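Sorting the tools, at last

So the tool cupboard under the stairs has finally been dealt with! I've been putting it off since August, and it only happened because I went looking for a picture hook and had a bag of tile spacers fall on my head.

My first idea was to do it all on the hall floor, but there's no light out there and my knees aren't what they were, so everything got carried through to the table in armfuls. Jugs, jars, biscuit tins, a carrier bag of curtain rings (why?) and all the cases. My brother-in-law Stelios Zacharopoulos lent me the big black one two house moves ago and has never asked for it back, so I'm calling it mine now. Sorry, Stelios.

I sorted by job, more or less. Anything for hanging things up went in one heap, anything for plumbing in another, and then there was the heap of bits I couldn't name, which grew at an alarming rate. The orange-handled pliers stay out on their own as I use them for absolutely everything, including the stuck lid on the paprika.

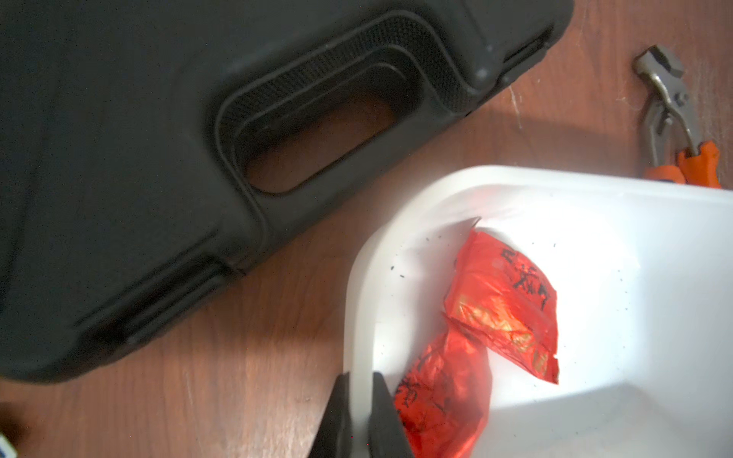 Black case, favourite pliers and the white tub, which still wants a wipe.

The tub is the best thing in the whole business, by the way. Small loose stuff goes straight in and you can rummage without tipping it all over the table. It does collect crumbs and specks like mad, so I'll give it a proper wash before anything goes back in for good.

Screws were the worst of it. I found 51 of the same brass ones in an old Candden tea tin, and I can't remember ever buying brass screws or what they were meant to hold up. They've gone to Lefteris next door, who is building a rabbit hutch and was very pleased with them.

Still to do: labels for the jars, a hook for the spirit level, and a decision about the curtain rings. If anyone has a good way of storing sandpaper so it doesn't curl up, please leave a comment, mine looks like a box of brandy snaps.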